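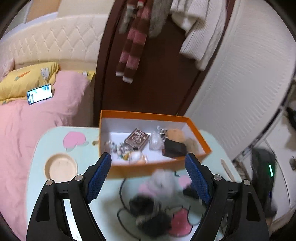

Figure 3. View over the fingers of the hand-held gripper during a tabletop session in a bedroom. The fingers are open on either side of an orange box of small items.

4.2 Construction and Use in the Home

The second version of the Todau gripper was built in a shared workshop and then used in private homes. Its predecessor had been assembled on a laboratory bench with tools that few home builders own, and two of its parts could not be replaced without sending for a new set. The redesign began in April under the direction of Donal Mac Giolla, who required that every part be made or bought by a person working alone with a desktop printer, a hand drill and a set of hex keys.

The working end has two facing fingers, each lined with a blue textured pad (Figure 3). The pads are held in a shallow recess and can be changed without taking the fingers off the mechanism. Earlier pads were smooth and performed poorly on plastic bags and other thin film. The side arms are black and angled, with a triangular cut-out in each. Bolts at the pivots were tightened by hand and checked after every 40 grasps, a rule adopted when one of the first units developed play in the left finger.

Six units were completed. Four went to households recruited through the Castillo workshop, and two were kept for wear testing. Participants chose their own work surface and objects, and were asked to leave the room in its usual state. Small, mixed items in open containers were of particular interest. The box in Figure 3 holds figurines and charms together with a crinkled clear bag and a plush object, and the fingers must enter from above without pressing on neighboring items. Soft goods on the same table, including a white plush toy and a pile of black fabric, present a different problem, as their outlines change on contact.

The households recorded 2,000 grasps over 14 sessions. Each session was copied to the Zasham archive in the evening and reviewed by a member of the team the following morning. Grasps in which the fingertips left the view were marked and kept in a separate set. They are not included in the results of Section 5.

Two faults were reported during this period. The printed trigger cracked along a layer line in one unit and was reprinted with the part turned on its side. In another, the return spring lost tension and the fingers no longer opened fully. The Cisiden spring specified in the original parts list was replaced by a shorter one of heavier wire, and the drawings in Appendix B show the revised seat.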